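Über uns

Gosum ist eine kleine Schule für Hauswirtschaft. Bei uns lernen Erwachsene, wie man eine Küche führt: kochen für wenige Personen, Vorräte ordnen, Geschirr abwaschen und wieder einräumen. Viele unserer Teilnehmer möchten später in einem Heim, einer Kantine oder einem privaten Haushalt arbeiten. Andere sind gerade in die erste eigene Wohnung gezogen und kommen nur für einen Kurs.

Gegründet wurde die Schule von Bheki Gumede und Lungile Mathebula. Beide haben lange in Großküchen gearbeitet und dort gesehen, dass neue Kollegen am Herd gut angeleitet werden, an der Spüle aber fast nie. Deshalb beginnt bei uns jeder Grundkurs mit dem Abwasch. Das überrascht manche Leute am ersten Abend, und einige sind auch ein bisschen enttäuscht, weil sie sich schon auf das Kochen gefreut haben.

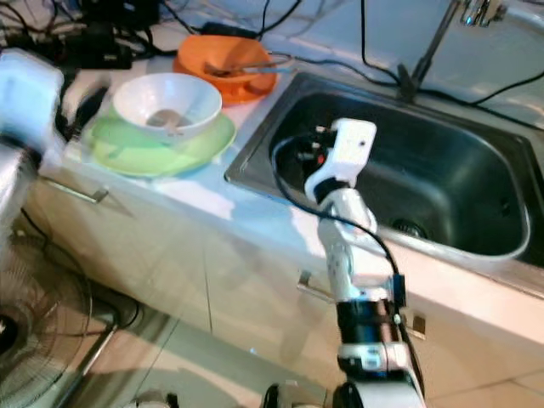

Unsere Küche

Wir unterrichten in einer normalen Haushaltsküche mit weißer Arbeitsplatte, weißen Schränken und einem Becken aus Edelstahl. Eine Profiküche wollten wir nicht einrichten. Was man bei uns übt, soll man am gleichen Abend zu Hause wiederholen können.

Auch das Geschirr ist einfach: Schüsseln in Weiß und Orange, hellgrüne Teller, Besteck, Essstäbchen. Die Farben helfen uns beim Unterricht sehr. Wenn Lungile sagt »zuerst die orange Schüssel«, dann weiß jeder sofort, welches Stück gemeint ist, auch wenn sein Deutsch noch am Anfang steht. Ungefähr die Hälfte der Gruppe lernt die Sprache noch, und ich selbst habe sie auch erst als Erwachsener gelernt.

Vor dem Spülen wird gestapelt. Der flache Teller kommt nach unten, die Schüssel darauf, das Besteck legen wir quer über eine zweite Schüssel. So bleibt links vom Becken alles beisammen, und man sieht auf einen Blick, was noch zu tun ist.

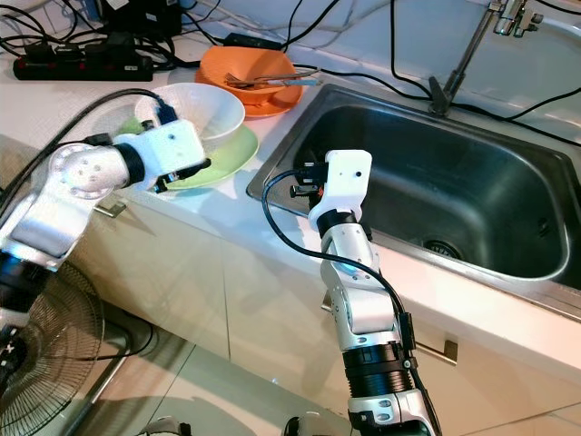 Links neben der Spüle: weiße Schüssel auf hellgrünem Teller, dahinter die orange Schüssel mit Gabel.

Wie wir unterrichten

Ein Grundkurs hat 20 Stunden, eine Gruppe höchstens sieben Personen. Themba Kruger leitet die Abende zum Thema Ordnung und Vorrat, Tshepo Du Plessis ist für Hygiene zuständig und prüft am Ende des Kurses. Die Prüfung dauert 60 Minuten — sie ist praktisch, geschrieben wird dabei nichts.

Wir erklären wenig und zeigen viel. Teller stellen wir lieber schräg ins Becken, als sie flach übereinander zu legen, und zerbrechliche Sachen bekommen ihren eigenen Platz am Rand. 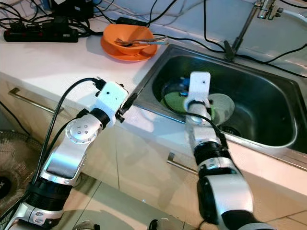
Wer den Grundkurs besucht hat, kann mit dem Aufbaukurs »Maurya« weitermachen. Dort geht es um das Planen von Mahlzeiten, um den Einkauf und um das Anrichten auf dem Tisch. Der nächste Aufbaukurs beginnt im November. Für beide Kurse stellen wir eine Bescheinigung aus.

Anmeldung

Die Gebühr für den Grundkurs beträgt 200 Euro, Spülmittel, Tücher und Lebensmittel sind darin enthalten. Bitte bringen Sie eine Schürze und geschlossene Schuhe mit. Anmelden können Sie sich im Büro oder über das Formular auf dieser Seite. Wenn Sie die Küche vorher ansehen möchten, schreiben Sie bitte an Lungile Mathebula, sie vereinbart gern einen Termin mit Ihnen.

Stand: 13. Juni 2026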